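Draltance Irine Crank Set: bedside task kit for humanoid research

Home > Research equipment > Task kits > Irine Crank Set

Product code 507
Page updated 14/02/2023

The Irine Crank Set is a task kit and recording method for labs that work on whole-body manipulation. The task is turning the hand crank of a manual hospital bed with a humanoid robot that has two arms and multi-fingered hands. It was developed by our applications group in Grorkville, led by Dewanti Pasaribu, and is sold as a complete package or as the method and data alone.

Why a bed crank

A manual bed crank is low, it sits under an overhang, and the grip moves in a circle while the rod holds it at a fixed distance from the axis. The robot has to get down to it, close the hand on a small handle and keep the wrist free enough to follow the turn. Fixed-base arms do well on valve and crank tests mounted at bench height. We wanted a test where the legs and torso matter as much as the hand, and where the part being turned is an ordinary one that a hospital supply house could replace.

How the method works

An operator guides the robot through the turn by teleoperation. Each recorded run starts with the hand open and ends when the hand has let go of the grip. Views are taken from the head and from the wrist, and joint positions and hand commands are logged on the same clock. Runs where the hand slips off the grip are kept and marked, and can be filtered out when loading the data.

The policy supplied with the kit (Ngui) is trained on the recorded runs and predicts short sections of arm and hand motion. It takes both camera views as input. The second arm is part of the action space, so a user can train it to brace or leave it out.

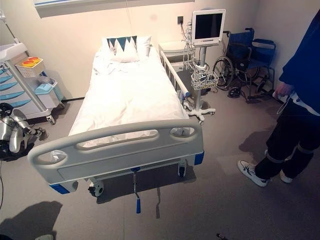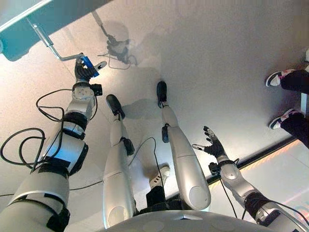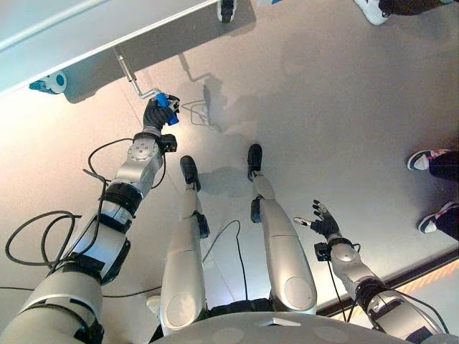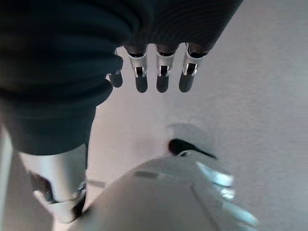 Crank task in the bed room. First: bed with the crank below the footboard. Second and third: head views, left hand on the blue grip. Fourth: wrist view of a robotic hand.

What we found

The full data set holds 1000 runs. Policies trained on the head view alone lost the grip most often at the lowest point of the turn. Adding the wrist view fixed most of these cases. It made little difference to the approach, where the head view already gives the policy what it needs.

Grip height had more effect than we expected. Raising or lowering the bed changes how far the robot has to bend, and a policy trained at a single height did poorly at the others. The supplied data set covers several heights for that reason, and we suggest you do the same if you record your own.

A set of 40 runs recorded on your own robot is enough to adapt the supplied policy to a different hand of similar size. Hands with three fingers have worked in our tests. Parallel grippers have not, at least on the standard grip. An alternative grip with flat sides is listed under spare parts.

What is in the package

Manual bed with foot-end crank
Spare crank rod and grip
Height gauge for setting the bed between runs
Recording software, with drivers for head and wrist cameras
Full data set on a solid-state drive
Ngui policy weights and training code
Printed setup guide

The robot, hands and cameras are not included. Other room furniture is not included either. Labs that want a furnished room can ask for our layout sheet, which gives floor positions for a monitor stand, cart and wheelchair.

Setup notes

Allow 2 hours for the first setup. Lock the casters before every run. The crank should turn freely by hand before the robot is brought to it; a stiff crank will show up in the data as wrist torque and is hard to separate out afterward.

Keep cables clear of the grip on the side where the arm approaches. Floor finish affects footing and should be written down with each recording session. The software has a field for it.

An operator and a second person with access to the emergency stop should be in the room whenever the robot is powered. The kit is for research use and is not intended for rooms where patients are present.

Support and updates

The purchase price covers software updates for the life of the kit. The next data release is planned for April and will add turns in the lowering direction, which the current set has few of. Existing customers will get a download link.

For a quote, give us your robot model, hand model and camera mounts. Method and data licenses are delivered by download. Complete packages ship by freight from Grorkville.

Related items
Flat-sided crank grip
Replacement caster set
Bedside layout sheet (free)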